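Ticket: Jaw position drifts during picks, hand-held gripper (unit B)
Opened: 10/03/2019
Opened by: Todor Kolev
Project: Vuteck hand grippers, home build
Status: Closed, one item carried over

Reported fault

Unit B loses its closed position after a short run of picks. When I first power it up and calibrate, the jaw reads 1,798 fully open and 464 with the pads touching. After ten minutes or so of use the open reading is still near enough right, but the closed reading has crept up and keeps creeping. The firmware then believes there is something between the fingers when there isn't, and the grasp flag stays on.

Unit A was built from the same parts and runs the same firmware. It does not do this.

Setup

Both units are the Drernby two-finger pattern with the black link arms and the dark blue pads. The position sensor is a magnet on the drive shaft with a reader chip opposite. Logger is on the laptop, cable strain relief as per the build notes. I tested at home because the bench at Brorkside was booked, so everything was done on the tablecloth with snack packets. Thin, shiny packets are the worst case for this build anyway. They lie flat, they slide, and the jaw has to close nearly all the way before it gets hold of anything, so an error at the closed end shows up quickly.
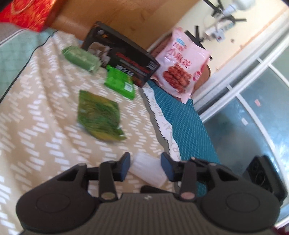
The first thing I tried was slowing down. With a steady squeeze on the trigger the drift took longer to appear but ended up in the same place. Squeezing hard brought it on within a few picks. That pointed at something mechanical moving under load and away from the firmware, though I went through the firmware as well to be sure.

Log

1. Recalibrated from cold. Closed reading good, then drifted as before. No change.

2. Swapped the sensor cable with the one from unit A. Drift stayed with unit B. Put the cables back.

3. Swapped firmware settings. Unit A with unit B's settings file behaved normally. Unit B with unit A's settings drifted. Settings file ruled out. I did find that my averaging window was set to 1,024 samples, left over from some bench testing in December, and that was making the reading feel sluggish. Put it back to the default. It has nothing to do with this fault but it had been annoying me for weeks.

4. Checked the pads. I suspected one was peeling at the base and holding the fingers apart. Pushed a fingernail along both edges and they are stuck down properly.

5. Checked the link arm pivots for play. All the screws on unit B were tight, one of them too tight, and the arm on that side was stiff at the end of its travel. Backed it off until the arm dropped under its own weight. The jaw closed more evenly after this and the drift got slower. Still there.

6. Ran both units side by side on the same packets. Unit A held its closed reading all the way through. Unit B went wrong again, this time after one firm squeeze on a foil lid. The jump happened in a single step and it was large enough to see on the live plot - until then I had assumed it was gradual. 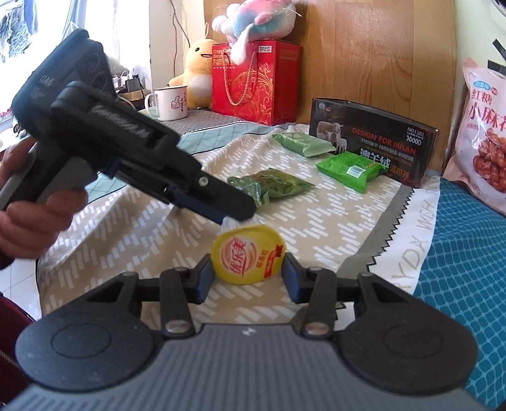

7. Opened the housing on unit B. The magnet carrier turned on the shaft when I held the shaft still and pushed it with a small screwdriver. It should not move at all. The grub screw was in but not biting, and there was no flat on the shaft for it to sit against. Unit A's shaft has the flat. I must have fitted the spare shaft to unit B without filing it.

8. Took the shaft out, filed a flat, cleaned it, refitted the carrier with a new grub screw from the Jurić assortment box and a drop of thread lock. Left overnight.

9. Recalibrated. Open 1,798, closed 464, same as before the fault. Ran 600 open and close cycles with a firm squeeze on each. Both readings unchanged at the end.

Cause

Magnet carrier slipping on the drive shaft under load. Missing flat on the shaft, grub screw unable to grip. The stiff pivot made it worse by adding load near the closed position.

Changes to the build notes

File the flat before fitting the carrier. Mark carrier and shaft across the joint with a paint pen so a slip can be seen without a meter.
Tighten link arm screws only until the side play goes. Check the arm still drops freely.
Reset the averaging window after bench tests.

Carried over

Unit A has no paint mark yet. I will do it next time the housing is off, and check its pivots then too. The grasp threshold is still set a bit high for flat packets on both units and needs its own ticket.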